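# Checking whether a robot can do a household chore

Maintained by Svenja Strebel, Flirilent. Last changed May 2021.

Use these steps to test one chore in simulation before you spend money on hardware. At Tindstead we run every chore 200 times with the same settings. Simulated results come out better than real ones, so treat them as an upper limit.

1. **Pick one small job.** "Tidy the kitchen" is too big. "Pick up the round thing near the edge of the board" is a fair size. Write down where the object starts and where it must end up.

2. **Check the reach.** Look from the gripper's side with the fingers open. The target should be ahead of the fingertips with nothing tall between them.

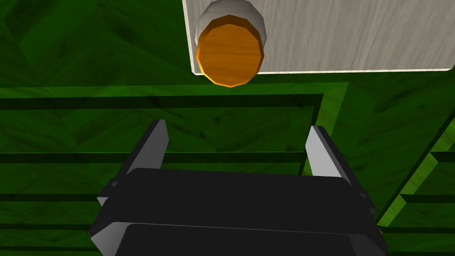 3. **Check the grip width.** Compare the finger gap with the widest part of the object. Faceted sides count, and so does any part that hangs over an edge. If the object is wider than the gap, stop and choose another gripper. Leave the lighting alone while you do this, or you will be testing two things at once.

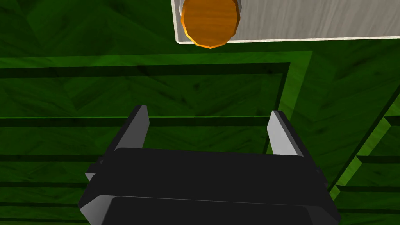 4. **Add a chore that needs two arms.** Doors are a good choice. Each hand has its own job, and the body has to stay clear of both panels. Start with the hands close to the hardware and add the approach later.

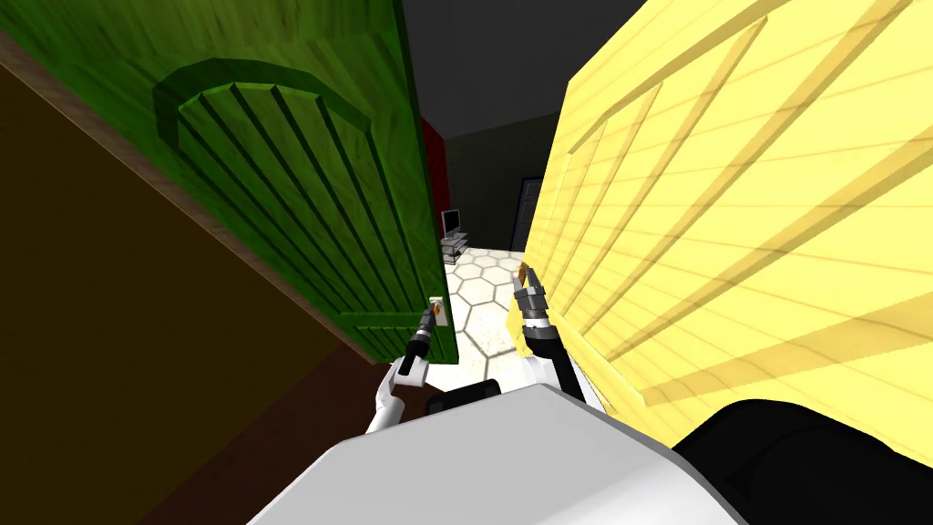 *Double-door test: left gripper at the latch on the green door, right gripper at the yellow door.*

5. **Score it.** Count a run only if the whole chore is done. A half-open door is a fail.

## Can they do chores yet?

Single pickups, mostly yes. Doors, sometimes. In our last set of 600 door runs, 317 passed. I would not put that in a home. A shop floor with fixed positions is an easier place to start.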